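Cotton napkins or paper for a 96 guest lunch?

cjardine
Rental is 80 cents a napkin. Paper is cheaper but looks it. Anyone done cloth at home?

Faraji_T
Paper. You have enough to do.
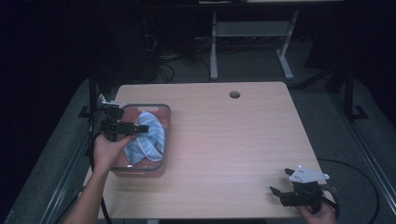

mwanaisha
I'd sew them. Cotton shrinks, so wash the yardage before you cut. Stripes hide stains better than solids - a light blue with faint white stripes, like the cloth in the bin, would do for a daytime lunch. Skip mitered corners.

Faraji_T
Disagree on sewing. 96 hems is a month of evenings.

cjardine
Lunch is in February, so I have time. Ordering fabric tonight.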